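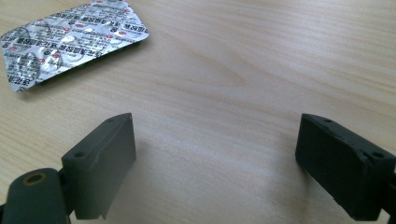
Lindsay pill take-back fills its bin, then the spare bin, then a cupboard

Residents of Lindsay have emptied their bathroom cabinets with such enthusiasm that the town's medicine take-back had to stop accepting donations before lunch on its second morning.

The Ultetlow Pharmacy on the main street set out two bins in March, expecting them to last the month. By closing time on the first day both were full. Staff moved the overflow into a locked cupboard that normally holds the Christmas decorations, which are now living in the staff kitchen.

The final weigh-in came to 117 kilograms of unwanted tablets, creams, drops and cough syrup, handed over by 862 people. The pharmacy says the oldest item was a tin of throat lozenges priced in shillings. Its owner asked for the tin back.

Much of the haul was ordinary stuff: half-used antibiotics, travel sickness tablets from trips long over, and a great many blister packs with one or two tablets left in them, kept in case. Several people brought in their dog's medicine. One household arrived with a wheelbarrow and was asked to leave it on the footpath.

Not everything qualified. The pharmacy turned away a set of bathroom scales, some sunscreen that had separated into layers, and a jar of homemade chutney whose label had come off.

Everything accepted has been collected by Suvis, the waste contractor, and will be burned at high heat at its Pruklow plant. The company had sent a small van. It sent a larger one in the afternoon.

The pharmacy is asking people not to flush old medicine or tip it down the sink while they wait for the bins to return. Tablets can stay in their packs, but cardboard boxes should come off first and go in the recycling at home. Labels with names on them can be torn off or scribbled over. Sharps need their own container and can't go in the bins at all.

Collections start again in April, from 9 am, at the rear counter. The Christmas decorations will stay in the kitchen until further notice.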